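April, Brustis yard, crown reduction trial, notebook 4

Started on the two willows by the lower fence at 7:40. Nisreen Geagea climbed, I ran ropes and kept the log. The east tree has a long crack in the second fork, longer than we marked on the winter survey, so we took the weight off that side first and left the west limbs for tomorrow. Cuts are all back to laterals, nothing over wrist thickness except the one dead leader.

Saw chain was dull by midmorning. Swapped to the Venter bar and the cut came out cleaner, though it throws chips straight back at the climber. Nisreen wants to go back to the old bar for anything above shoulder height. Fine by me.

Plot total is now 1,843 trees tagged. The last 100 have the aluminum tags on nails, and the bark is already pushing against some of them. Next batch gets longer nails, left proud by an inch.

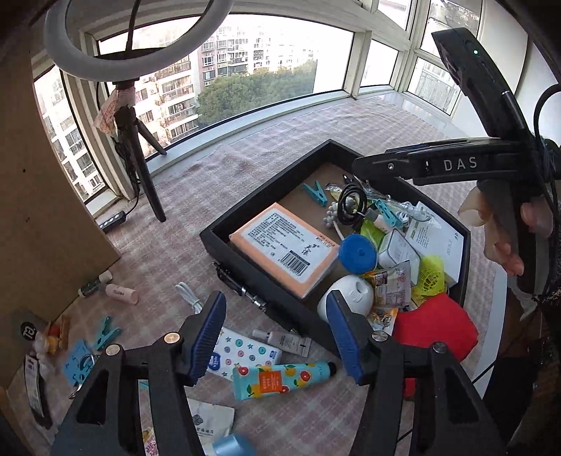
Soil probe readings under the east willow were high at both depths. I don't trust the deeper one — the probe hit gravel and I had to lean on it. Redo after a dry spell, a little closer to the drip line.

Rutine called about the chipper. The feed roller is in but they want to keep the machine until the belt comes, so brush stays stacked along the track. Keep it clear of the gate. The Tranus truck needs the full width to turn and he clipped the post last time.

Mulch: the ring on the west tree was piled against the trunk again. Pulled it back a hand's width and found the bark soft on the north side, no fungus that I could see. Marked it with blue chalk. Check in 2 weeks and take a core if the patch has spread.

To do: longer nails, file both chains, ask Nisreen for her sketch of the fork crack and tape it in on the facing page.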